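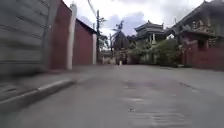

Merle Trevaskis

ok so month two of trying to learn the accordion at age 50, a thread, because my sister has stopped answering my texts about it

I got mine used from a guy named Rodrigo Pacheco who fixes them in his garage in Lenthorpe. It's a Karberg, it's red, it weighs about the same as my dog. He wanted 2550 for the nice one next to it and I laughed out loud, sorry Rodrigo

The left hand is buttons and you can't see them!! You just feel for the one with the little dent in it (that's C) and hope. I practice at 6 in the morning before work with a blanket over the thing

So far I have 13 songs in the beginner book and I can play four of them if you don't mind waiting between the chords

Bellows are the hard part. I keep running out of air right in the middle of the pretty bit and then it wheezes like an old couch

Went for a long walk with a waltz stuck in my head and counted one two three the whole way down the lane. Did not help my left hand at all

Anyway Leire Gallardo's beginner group meets again in October and I signed up. If anybody has a strap pad they don't use, message me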